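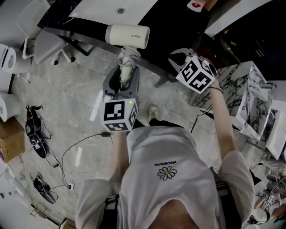 A white ZEREC hair dryer with its coiled cord.

The President's Other Speech

Box 809 was on the wrong shelf, and thank goodness it was, or I'd never have pulled it down.

I had come to Homden for the election of the first president of Vustow. Everybody on the island knows the story. He wins by a single vote in March, walks out on to the harbour steps, and gives the speech that every child has to learn by heart. I could say it in my sleep. (My sister tells me I have.)

What was in the box was the other speech — the one he'd written in case he lost!

Rekha Thomas was on the desk that morning, and I'm afraid I waved at her across the reading room like someone hailing a bus. She came over with her glasses pushed up into her hair and read the first page standing. Then she pulled out the chair next to mine and sat down.

"It's his handwriting," she said.

"It is, isn't it? Look at the way he does his g."

"There are 11 pages. The winning one was only two."

And what pages! He thanks the ferrymen. He thanks the woman who lent him the coat. He forgives his rival, crosses it out, and forgives him again lower down in slightly smaller writing. There's a whole paragraph on herring that has no business in a political speech and I loved every word of it.

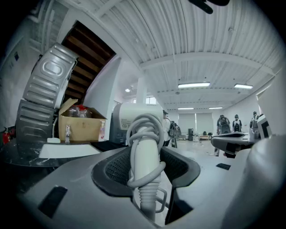 The Mahlangu Hotel

We read until they rang the bell, then went across the road to the Mahlangu and carried on talking over soup. Rekha had grown up in Moninis, on the far side of the island, where they'd voted against him almost to a man. Her great-grandfather had been one of them.

"He used to say he'd have changed his mind if anyone had asked him properly," she said. "I thought he was just being awkward."

"Page seven," I said.

"What's on page seven?"

I'd copied it out, so I read it to her over the bread. I never went to Moninis. The road was bad and I was tired, and I told myself there were only 90 votes in it. I should have gone, and I should have gone on foot.

She put her spoon down. Outside the ferry was sounding its horn and a boy was running along the quay with one shoe in his hand.

"Read me that again," she said.

So I did, and after that she wanted the herring, and after the herring she wanted the bit with the coat. The people at the next table had stopped pretending to look at the menu. An old man in a blue jersey asked if I'd mind speaking up, and when I got to the rival he laughed out loud and said that was his grandmother's uncle, and he'd been a terrible man for cheating at cards.

I stood up for the last page. I've never done such a thing in my life! Rekha held the lamp nearer, the cook came through from the kitchen, and I began, "My friends, we have lost, and the tide is still going out at six."

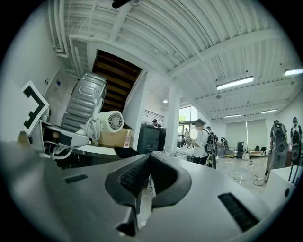
White fan with a round grille, next to ribbed grey metal.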